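4. Preparar a bancada para o pequeno-almoço

Antes de usar a torradeira pela primeira vez, leia o capítulo 3 (ligação à corrente). Os passos seguintes são para a cozinha comum da casa Hillenholm, mas servem também para outra mesa de tamanho parecido.

1. Limpe o tampo da mesa com um pano bem torcido e deixe secar. Riscos antigos e marcas de lápis não saem com água e não fazem mal nenhum.

2. Coloque a torradeira no fundo da mesa, do lado esquerdo, com o painel dos botões virado para si. Deixe espaço livre por cima das duas ranhuras.

3. Ponha a panela com a tampa no fundo, do lado direito. O cabo deve ficar virado para a direita e nunca para fora da borda da frente.

4. Guarde a caixa de plástico transparente atrás da panela, deitada e perto da parede.

5. Deixe as taças na zona do meio. A taça que vai usar fica direita; a outra fica virada para baixo, para não apanhar migalhas.
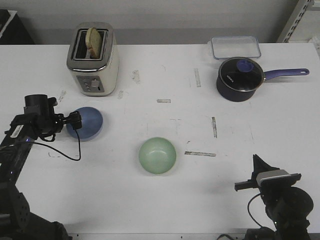 Fig. 4 — Bancada com a torradeira, a panela tapada e as duas taças, uma azul e uma verde-clara.

6. Introduza uma fatia de pão em cada ranhura, ou só numa, e baixe a alavanca. Para a primeira vez recomendamos um nível baixo.

7. Quando o pão subir, espere um momento e retire a fatia com os dedos, pela parte de cima da côdea. Se ficar presa, desligue a ficha da tomada antes de tentar outra vez.

8. Para aquecer leite, leve a panela ao fogão. A nossa leva bem quase 200 ml por pessoa, para quatro pessoas, sem transbordar.

CUIDADO: Não introduza facas nem garfos nas ranhuras, mesmo com o aparelho desligado no botão. O metal da parte de cima aquece muito — não pouse nada sobre ele.

CUIDADO: A panela quente não se pousa directamente na mesa. Use sempre a base de cortiça, que está na gaveta 54.

Nota: As taças podem ir à máquina de lavar, na prateleira de cima. A tampa de vidro lava-se à mão, com esponja macia.

Nota: Se faltar alguma peça, fale com Gudrun Dreßler, sala 304.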